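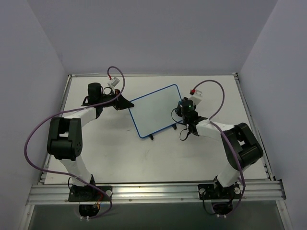 No. 577

Short one today, I'm typing between test runs and my coffee is going cold.

So. The cable. Again.

If you read the last few you know the two-arm cell at Hendgate has been dropping out on the right side. Arm goes along fine, does its reach, starts the lift, then the bus goes quiet and everything holds where it is. Error 3253 on the screen. The manual for the Jostatitz controller says "communication lost, check wiring" and that is the whole entry. Thanks.

I spent most of May blaming the software. Rolled it back. Rolled it forward. Swapped the left and right configs to see if the fault would follow the config and it didn't, it stayed on the right arm, which should have told me something but I was tired and went home.

What it was: the purple cable. We run one up each arm, plug at the wrist, big lazy loop, down past the elbow to the base and through the hole in the mounting plate. The loops look sloppy and people always want to tidy them. Please don't. I did, is the thing. Back in the winter I pulled the slack out of the right one and zip tied it close to the upper link because it kept swinging into view of the overhead camera. Looked great. And every time the wrist rolled all the way over it tugged on the plug, just a bit, and the crimp on one conductor slowly gave up. Wiggled it by hand with a meter on it and there it was, open, closed, open. Ten seconds to find once I looked in the right place.

Now the part I'm less happy about. On lost comms the arm is supposed to hold. It does hold. But the gripper doesn't know that – it has its own little driver, and on one of the dropouts it let go. The whiteboard came down on the table from maybe a hand's height. No damage, and it's a small whiteboard, who cares. But the next job on the list was the Gauthier parts, and those have edges, and I have had my hand in there picking things up more times than I want to write down. With power on. Yes I know.

So, changes:

New cable on the right, slack back in, loop as big as it wants to be. Camera can live with it.

Gripper driver now set to keep its grip on a timeout of 700 ms, instead of going limp. Tested by pulling the plug on purpose, 10 times, held every time. Also tested with the plug half in, which is the nastier case, and that held too.

Hand goes in only after the stop is pressed. I put a sticker on the rail. I'll ignore the sticker eventually so I'm also looking at a door switch, Trornano sell one that would fit but the lead time is silly.

The whiteboard handoff is back on as the test task. It's an awkward thing to pass between two grippers becuase it wants to twist, so the wrists get a proper workout and if a cable is going to complain it will complain on that one.

Still open: the left cable has just as many hours on it. Same batch, same crimps. Never been tied down, so probaly fine, but I'm going to put the meter on it before I leave tonight. Also need to find out why the log only keeps the last error and not the time it happened. Would have saved me weeks.

OK, run's finished. Back to it.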